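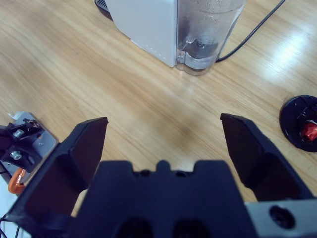 Tastoler 4 – grasp planning from the wrist camera

Tastoler works out where a two-finger gripper should close, using only the view from the wrist. It runs beside your existing arm controller and sends it target poses over Ethernet. No overhead camera is needed.

Clear plastic, glossy black parts and glare on a wooden table all upset depth readings. Tastoler marks these areas as uncertain and plans the approach from the solid surfaces next to them. Cables lying on the worktop can be set as keep-out zones.

What you get
Planner and viewer for Linux
Finger shape editor
Replay tool for recorded runs
17 sample tasks for kitchen and bench work

Requirements
Four processor cores
Camera calibration file (the Ulico format is read directly)
400 MB disk space

Licences are per arm and include updates until the next main version. Users of Tastoler 3 can import their finger models but must calibrate again.

Technical questions: Danylo Hrytsenko
Orders and licence transfers: Brodie Grimshaw, Trutalari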